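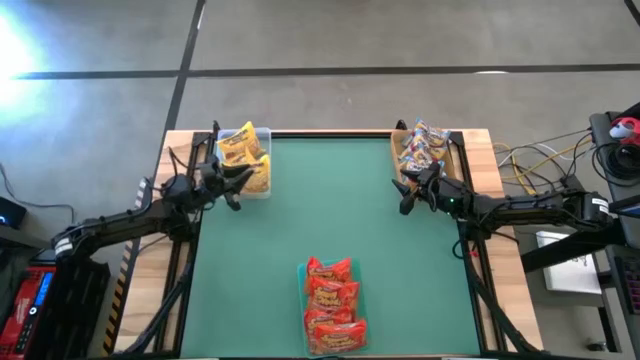
Two-arm table at Fernton, snack packets in the bin and trays.

Posted 19 October 2020 by Chávez
Filed under: List archive > Grippers and end effectors

> We have the Garkolley fingers on order for our own pair of arms. Has
> anyone run them against the Gadley ones on soft bags? Our parts are
> all foil pouches and the suction cups keep losing them. Also, do you
> need a different controller setting for each?

We ran both sets last month on the table at the top of this message. Same arms, same two-finger layout, only the fingers changed. Each set got 142 picks out of the clear bin on the left and the cardboard tray on the right, with the drop in the teal tray near the front.

Gadley: 117 good picks. Most of the misses were in the bin, where the packets pile up over the rim and the fingers closed on two at once. On the cardboard tray they did fine.

Garkolley: better in the bin, worse at laying packets down in a row. The pads are sticky when new and the packet comes away crooked when the fingers open. That got better after a day of use.

On the controller question, yes. We kept one profile for both at first and the Garkolley set squeezed too hard. Dropping the closing force to 47 percent fixed it. The Gadley set we left at the default.

Changing fingers takes up to 2 minutes per arm once you have the right hex key. Run the zero routine again afterward or the grip width will be off.

I have the log files if you want them. I have not tried either set on anything heavier than a snack packet, so if your pouches are full of liquid I can't help much there.

Chávez
Fernton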